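The arm is the cheap part

Every supplier at the Hundden trade hall this May had a price ready for the robot. Far fewer had one for the rest of it. Güler, which hires out a one-armed machine with a jointed hand, wants 991 a month and a 13-month term. The bigger package from Wutus runs to 39 months – a long time to be tied to anything with fingers.

What the brochures skip is the desk. Somebody has to sit there, with a laptop, leads, chargers and a chair, and that person is on your payroll. I asked three sales teams for a yearly figure for staff time and got one, scribbled on the back of a card. It was plainly a guess.

Floor space is the other dodge. Clirnodum's planning sheet allows for the base of the machine and nothing else, as though tables and power strips cost no room.

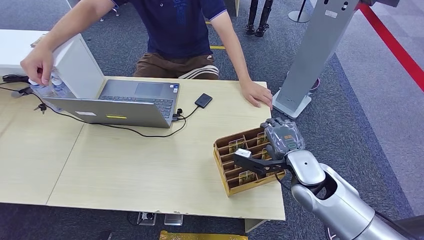 Words: our equipment correspondent

A gripper holding the edge of a wooden compartment organiser is a fair picture of what you are paying for. Slots and cards are fiddly work, and I would want to see 100 goes at my own job, with my own trays, before signing. Ask on a Friday afternoon, when the demo team is tired. Then ask who pays for a new hand if one breaks, and how long the wait is. Güler's contract puts that on page 13, and the answer is you.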